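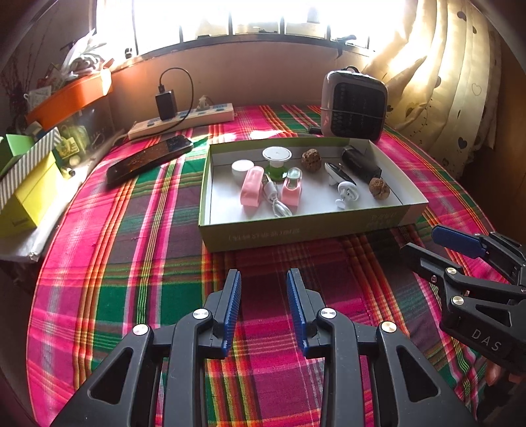 4.2 Collection in homes

The clips used in Section 5 were recorded in ordinary rooms with the hand-held version of our gripper. We wanted training data that carried the mess of a lived-in place into the policy, and we wanted it without asking anyone to change the room for us. Operators were told to leave curtains, bins and appliances where they were. They were also told to leave the window as it was, even when it washed out part of the view. Figure 4 shows one view from the box-sorting task, with a patterned cloth under the box and direct sun falling behind it.

Figure 4. Box-sorting task, view from the camera on one gripper. The blue pads of that gripper are at the bottom. A second gripper enters from the right. The open cardboard box holds small household items, including two walnuts and a bundled white cable.

Each operator works with two grippers. Both carry a wrist camera with a wide lens, and the two streams are recorded together with the opening width of the fingers. The wide lens bends straight edges near the border of the view. We keep this bend in the training images. In early tests, correcting it cost us the outer part of the view, and that is often where the other hand shows up.

The task itself is simple to state. The operator picks one object out of the box, moves it to the cloth, and returns it to the box at a different spot. Objects are chosen by the operator from what the household has on hand, with the one condition that each must fit between the open fingers. We did not supply a standard set. This makes the object list uneven — some homes gave us mostly round things, others mostly cables and chargers — and we report results by object group in Table 3 for that reason.

4.3 Filtering

We recorded 346 clips for this task across the Drutlow and Ultwood sites. Two annotators, Joanne Parsons and Mervyn Garside, watched every clip and marked it as usable or not. A clip was dropped if the wrist pose was lost for longer than one second, if the object left the view of both cameras at the moment of closing, or if the operator touched an object with a bare hand. Clips in which a grasp failed and was tried again were kept. After filtering, 300 clips remained.

Most of the lost poses came from rooms with large blown-out windows and plain walls. Tracking needs visual detail that stays put, and a bright window gives it very little. Patterned cloth helped in most rooms. It also hurt in a few, where the same block repeated often enough for the tracker to lock onto the wrong one. We did not find a setting that handled both cases well, so the thresholds are the same at both sites.

4.4 Effect of clutter on the learned policy

To see whether the clutter mattered, we split the filtered clips by how much of the area around the box was taken up by things unrelated to the task. The annotators made this call by eye, and 169 clips were placed in the cluttered group. We then trained one policy on each group, drawing the same number of clips from both, and ran them on a bench robot fitted with the same fingers and pads.

On a bare bench, the two policies performed at the same level within our margin of error. On a bench with other items placed next to the box, the policy trained on cluttered clips reached into the box more directly and closed on the wrong object less often. The other policy tended to stall above the box wall, mostly when a dark flat object lay close to the left side. The Dobson baseline showed the same stall, and the Porent baseline did not reach the box often enough for a fair comparison.

Thin, flexible objects stayed hard for every policy we trained. A looped cable can be grasped in many places, and operators did not agree on where to take hold of it. Walnuts were easier than expected given their uneven surface, and we put this down to the soft ribbed pads, though we did not run the test with smooth ones.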